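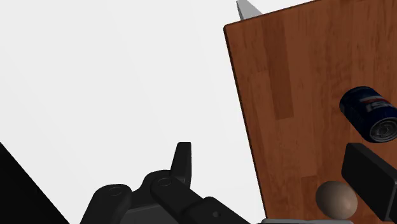 View from the wrist cam in the sim. Can, ball, gripper, tilted table.

Home · Posts · Replies · Media · Search

Plokia @plokia
OK, gripper maintenance thread, sim edition. I spent my whole evening inside a simulator fixing a hand that doesn't physically exist and I have Feelings about it. Long one, get a drink.

So the cell is called Musley (named after the street I lived on when I built the first version). One arm, one two-finger gripper, one wood-look table, a camera on the wrist. Everything gets tried in the sim first and then goes over to the real arm in the garage.

The job is dull on purpose. Pick the thing, lift the thing, put the thing down somewhere else. Right now the things are a blue can lying on its side and a little brown ball, and the ball is the one that's been ruining my life.

Symptom: finger comes down next to the ball, closes, and the ball shoots off across the table like it owes somebody money. The can was fine. Can grabs all day long, every day, no complaints from the can.

First thing I blamed was friction, because I always blame friction. Cranked it way up on the finger pads. Ball still shot off, just with more spin! Put it back where it was. Please learn from me and change ONE number at a time.

Second thing I blamed was the wrist camera. If the mount in the sim is off from the mount in the model, the arm goes to the wrong spot and feels great about it. I checked the offset and it was out by 2 mm. Not nothing! But not enough to launch a ball either.

(I fixed it anyway. If you have a wrist cam, go check yours. It's a five minute job and I had been putting it off since January.)

By the way, the wrist view takes some getting used to. The table comes in at a crazy slant, half the stuff you care about is hanging off the right side, and there's a chunk of black gripper parked along the bottom. After a while your brain just flips it for you and you stop tilting your head. Mostly.

What I do now is park the arm right before the close and sit there looking at where the finger is compared to the ball. Stepping through one tick at a time is so boring and it finds everything.

And it found it. The two fingers weren't closing together. One of the linkage joints had a different stiffness from its twin on the other side, so one finger got there early and gave the ball a shove before the other one showed up to help. A can that size doesn't care. A ball cares a lot.

How did they get different? I did that. I had copied the joint block for the left side, edited it, and never carried the edit across. The value was 80 on one side and 18 on the other. I looked at that file probably every night for a week.

The fix, for anybody with the same kind of hand:
- open the gripper file and put the left and right joints next to each other
- make stiffness and damping match, to the digit
- check the joint limits while you're in there
- close on empty air and watch both tips
- THEN bring the ball back

I ran 10 picks on the ball after that and it held on for every one of them. I did a small dance. The cat left the room.

Now the real arm, which I want to be fair to. It never had the stiffness problem but it has its own version, where the screws on the finger links back out a bit and one side goes floppy. Same ball, same shove, totally different cause. So the garage checklist gets a new line: wiggle both fingers by hand before you power up, and if one feels looser, snug it down.

Don't go wild with the thread locker on those little screws. I did that on the Eda arm (the old one, rest in pieces) and stripped two heads getting them back out.

Somebody asked in replies how long I let the sim settle before the arm moves. Around half a second. If the ball is still creeping at that point, something's wrong with the table contact and I go look at that before I touch the gripper.

Somebody else asked if I'd share the gripper file. Yes! Once I clean out the comments, because some of them are just me swearing at a ball.

Next up is the can standing on end, and then both of them close together so the finger has to squeeze in between. I expect to be annoyed by the weekend.

More from Plokia
Musley cell: the cable chain, take three
Karagiannis bracket for wrist cams, does it fit?
Goodbye to the Eda arm
Why I moved the e-stop to the left side
Gripper pads cut from an old bike tube

Last updated 24/07/2025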